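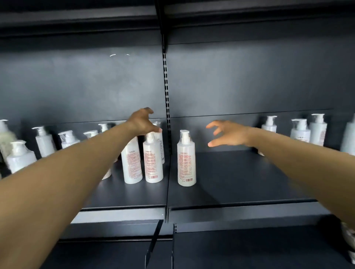

Drarkell, October

Facing up pump bottles on metal shelving — how should a half-filled bay be arranged?

Posted by Lenni Kettunen

Good afternoon. I am responsible for the personal care aisle at a small co-operative store, and I would be grateful for advice from members with more experience in merchandising.

Our pump-top bottles are kept on dark grey metal shelving with slotted uprights. Each run is divided by an upright into a left and a right bay. When stock is low, the bottles tend to gather on one side of the upright and the other side is left largely bare. Our current written procedure, which dates from before my appointment, states only that shelves are to be "kept full and tidy". It gives no direction for the periods between deliveries, when there is not enough stock to fill both bays.

I would like to know the following. Should the remaining bottles be spread across both bays in a single row, or grouped in one bay at proper depth? Should the white bottles and the cream-coloured ones be kept apart? Finally, is there an accepted rule for the direction of the pump nozzles? My staff have strong and differing views on this last point, and customers do turn the heads when they try the pumps.

Our shelf labels are the Zillari clip-on type and can be moved without tools, although I would prefer not to move them every week.

Thank you in advance for your consideration.

Posted by Warraich

Just pull everything to the front. Customers buy what they can reach. We have never had a rule about nozzles and I do not see the need for one.

Posted by Atif Malik

The previous reply is correct as far as it goes, but a written procedure will need more than that. I prepared the shelf standards for a pharmacy group with 31 stores, and the section on pump bottles was revised several times.

On the first point, we directed staff to spread stock across both bays only where every product could still be shown at least two deep. Where that was not possible, the stock was grouped in the bay nearer the main walkway and the other bay was left clear, wiped down, and its labels left in place. A thin single row against the back panel was not permitted. On a dark shelf it looks poorer than an honest gap, and the bottles are hard to reach beneath the shelf above.

On the second point, colours should be kept in blocks. White and cream are close enough that a mixed group looks like an error, and customers will pick up the wrong product. A bottle of a different kind, such as a frosted one or one with a bright label, may be used to mark where one block ends and the next begins.

The work itself is best done with both hands. Steady one bottle by the top of the pump or the shoulder of the body while the other hand brings its neighbour into line. Pump bottles are top-heavy once they are partly used as testers, and one tipped bottle will generally take two or three others with it. Begin at the upright and work outward, so that any uneven spacing falls at the open end. 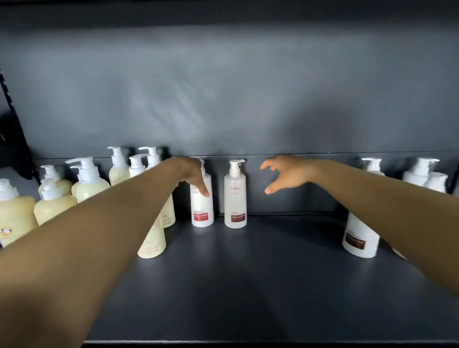 Labels should face squarely forward before the nozzles are considered at all. After that, we required nozzles to point to the left in every store. The direction matters less than its being the same throughout. Please note that some heads lock when turned, and staff should not force them. If a head will not turn freely, turn the whole bottle only if the label will still be readable; otherwise leave it.

Check the raised front edge of each shelf at the same time. Product that has leaked from a pump collects behind it, and the base of the next bottle will stick. A damp cloth is sufficient. We stopped using the Zirkon spray on our shelving after it left streaks on the dark finish.

I would suggest a short check at 10 in the morning and another 3 hours later. A full reset can wait until the delivery has been put away.

Posted by Lenni Kettunen

Thank you both. I have drafted a revised procedure on the basis of Mr. Malik's reply, with nozzles to the left. One matter remains — where a bay is left clear, did your stores place a notice on the shelf to say that stock was on order?

Posted by Atif Malik

Only where the gap was expected to last longer than one delivery cycle. The notice was a plain card in the label strip, giving the product name and the words "On order". It should be removed by whoever fills the shelf.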